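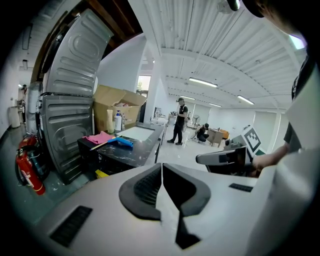
4.2 Readers and letter writers

The Mikutum newsletter was first sent out in August, to women whose names had been collected at union meetings, church halls and hairdressers in Rimden. Most of them were Black or South Asian women working in hospitals, school kitchens and private homes. The founding editor, Huguette Dhillon, had been a hospital cleaner and later a ward clerk, and she kept the paper going from her flat in the Skustside district for most of its life. The first issue ran to four pages. It carried a note on holiday pay, a list of evening classes and an unsigned article asking why the city's main women's centre had no evening hours.

The print run reached 3,000 in its third year. This is the printer's figure, taken from the Procházka invoices, and it should not be read as the number of readers. The mailing list for the same year holds 2,015 names, and bundles were left in waiting rooms and canteens. Several of the women we interviewed said that one copy went round a whole shift. Others remembered seeing piles of old issues that had not been opened. We have no good way of weighing one memory against the other, and we use the mailing list as the lower limit.

The letters are a better source for what readers wanted from the paper. The archive holds 511 of them, kept in the order in which they were answered. Of these, 224 deal mainly with work: pay, rotas, dismissal, and being passed over for promotion in favour of women who had been trained by the writer. The rest cover housing, schooling, immigration papers, marriage and childcare, and there is a small group that only asks for a change of address. We coded each letter by its main topic, which hides a good deal of overlap. A letter about a rota is often also a letter about who will fetch the children.

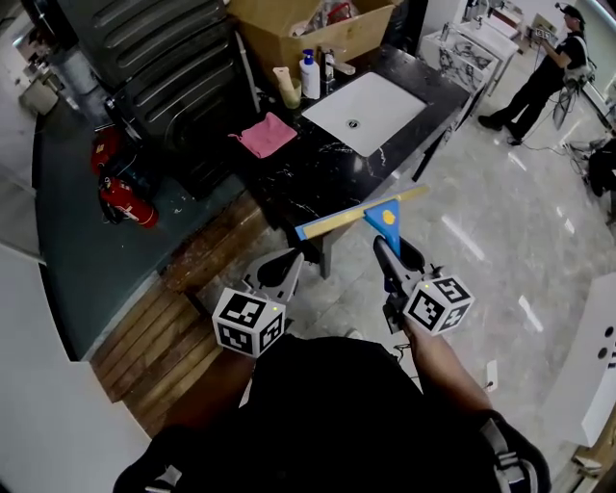
Figure 3. Two hand-held grippers over a marble floor, the right one holding a scraper with a blue handle.

Few writers called themselves feminists. The word appears most often in letters that quarrel with it, and these came in two kinds. Some writers felt that the women's centre and its supporters spoke about work as a thing women should be free to go out and do, when their own mothers and grandmothers had never been free to stay at home. Others objected on religious grounds, or said that their husbands would object. Dhillon printed both kinds, usually without comment. In an editorial in the fifth issue she wrote that she did not mind what a reader called herself "so long as she comes to the meeting".

This openness had limits. Letters critical of the hospital union were held back on at least two occasions, and the drafts in the archive show that one was cut by half before it was printed. Dhillon was at that time trying to get a Black woman elected as branch secretary, and she seems to have thought a public row would harm the campaign. The writer of the cut letter did not write again. When we asked Dhillon about this she said that she would make the same choice now, but that she ought to have told the writer beforehand. 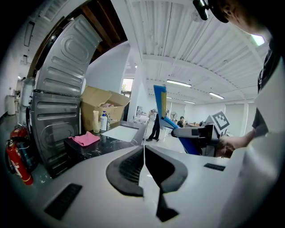
The letters also show how the paper was used as a kind of advice desk. Readers sent in payslips, notices to quit and forms from the school office, and asked what they meant. Replies were typed with a carbon copy, and in many cases the copy is pinned to the letter. They are short and practical. They give the name of a person to ask for, the time of day when the office was quiet, and the papers to bring. Political argument is almost absent from them, even where the same subject had been treated in strong terms on the front page of that month's issue.

Earlier work on the women's movement in Rimden has relied on the minutes of the women's centre, where the Skustside group is mentioned only as a guest at joint events. On that evidence the group looks small and short-lived. The letters point to steady contact with a much wider set of women, many of whom never attended a meeting of any kind. Section 4.3 turns to those who did, and to the branch election.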